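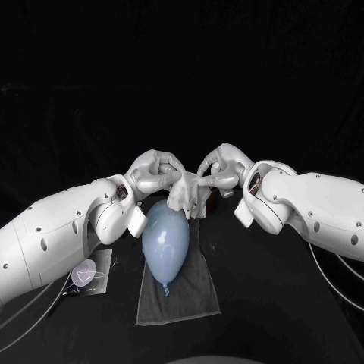

Cheap Birthday Parties That Kids Like – speaker notes
Drurbridge Library, family evening

Opening
Wait for the stragglers, there's only one door and it squeaks. Say hi, say thanks to the library for the room (and the good chairs!). Then straight in with the bill. My first party for my oldest cost me $411. She was turning four. She spent most of it under the table eating plain bread.

Ask for hands: who's paid more than they wanted to for a party this year? Let them groan a bit, it warms up the room.

Then the second number. Last party, 12 kids, all in, $129. And that one had a better cake.
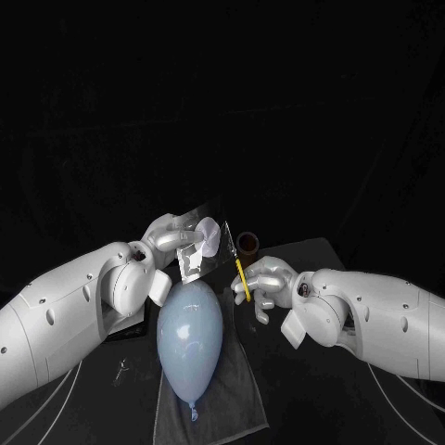 Where the money goes
Venue first. We did the bounce place over in Darnell twice and I still get emails from them. Then goody bags, then food that goes in the trash. I'd love people to look at their own list here, so pause and let them write down the one thing they'd cut. Mine was the bags. I swapped them for one decent pencil and a slice of cake in foil, and I've had zero complaints from anybody under eight.

Don't get stuck on venues, last time I lost ten minutes on parking in Chisholm.

Two hours is plenty
This is my soapbox, so keep it short. Start at ten in the morning. They're fresh, you're fresh(ish), and you don't owe anyone lunch. Snack at the halfway point, cake fifteen minutes before the end, parents at the door while there's still frosting on faces.

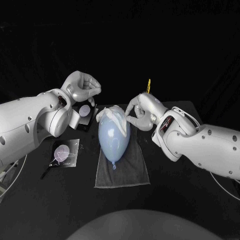 If your kid is a nervous one, tell them the order of things the night before. Mine likes to hear it twice – once at dinner and again in bed. I also let her pick the very first game, and she always picks musical statues, and it always works!

Games
Musical statues, pass the parcel, and keeping a balloon off the floor. Play that last one sitting down if you value your lamps. For pass the parcel, wrap it in old newspaper and put a silly dare in each layer. "Moo like a cow" got such a big laugh in September that I'm never retiring it.
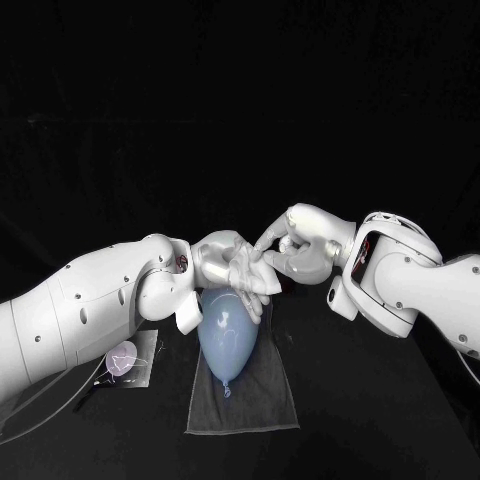
Balloon on a dark tabletop

Cake
Sheet cake, one pan, supermarket sprinkles. Tell the Gunis story only if there's time (the bakery, the wrong name, the tears, all mine).

Questions
Somebody will ask about presents. I say books, and I say it on the invitation. Somebody else will ask about inviting the whole class. We don't, we go with a number we can fit in the living room.

Handout is on the table by the coats. Remind them to take one for a friend.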